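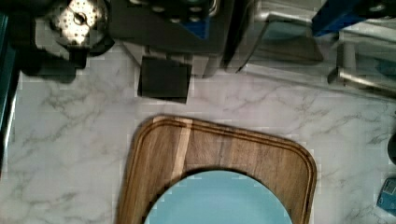 Pale blue plate on the wooden board, with the back of the worktop still to be sorted.

How to clear and oil a board without clearing the whole kitchen

Most wooden boards and trays go dry because oiling them means finding somewhere to put everything else. This is the way we do it on an ordinary worktop, with the appliances left where they are. It takes a few minutes in the evening and the wood is left overnight. Friday suits us, as there are no packed lunches to make the next morning.

What you need
Food-safe mineral oil or a board oil (we use the Dirnberg one, but a chemist's own will do)
2 clean cotton cloths, old T-shirt is fine
Washing-up liquid and a soft brush
Fine sandpaper, 800 grit, only if the surface feels rough
A sheet of baking paper

Step 1. Clear the wood, and only the wood
Take off whatever is standing on the board and put it somewhere flat. Plates can go in the cupboard. Fruit is best moved on its plate so you are not chasing oranges across the kitchen. If you have a trolley or a butcher's block next to the worktop, use that. Bottles of seasoning can lie on their sides for now if the caps are tight.

Leave toasters and ovens at the back, but switch them off at the wall and move any trailing flex out of the way. Oil on a flex is a nuisance to get off.

Step 2. Wash and dry
Wash both sides with warm water and a little washing-up liquid. Go along the grain with the brush. If there is a groove near the rim, run the brush round it twice, corners included, as crumbs and old fat collect there. Rinse quickly and do not leave the wood to soak.

Dry it with a towel and stand it on its edge for 4 hours. Wood that still feels cool to the hand is not ready.

Step 3. Sand if needed
Fold the sandpaper in three and rub lightly with the grain. Wipe off the dust with a barely damp cloth and let it dry again. Skip this if the surface is smooth.

Step 4. Oil
Lay the baking paper on the worktop, especially if it is marble, which can stain. Pour a small pool of oil in the middle of the board and spread it with the first cloth. Do the top, then the sides, then turn it over. Pale strips in the wood often look as if they have taken less oil than the dark ones. They don't need a second helping.

Leave it overnight. In the morning wipe off anything still on the surface with the second cloth. If it feels tacky, keep wiping.

Step 5. Put things back
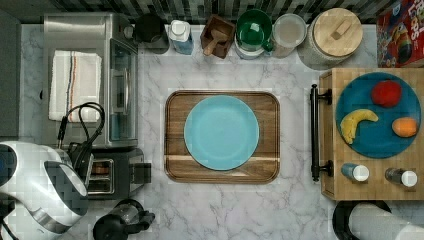 Plate on the tray, fruit on the block beside it.

Set the board or tray down first and leave some worktop free around it. One plate on it is plenty. Fruit can stay on the block, where it is easy to reach and does not have to be moved every time you cook. Towels are better on a rail than over an oven that is going to be used.

How often
Once a month for a board that is used daily. A tray that only holds a plate can go from November to spring without any attention.

Wash the oily cloths out straight away in hot soapy water, and dry them flat before they go back in the drawer.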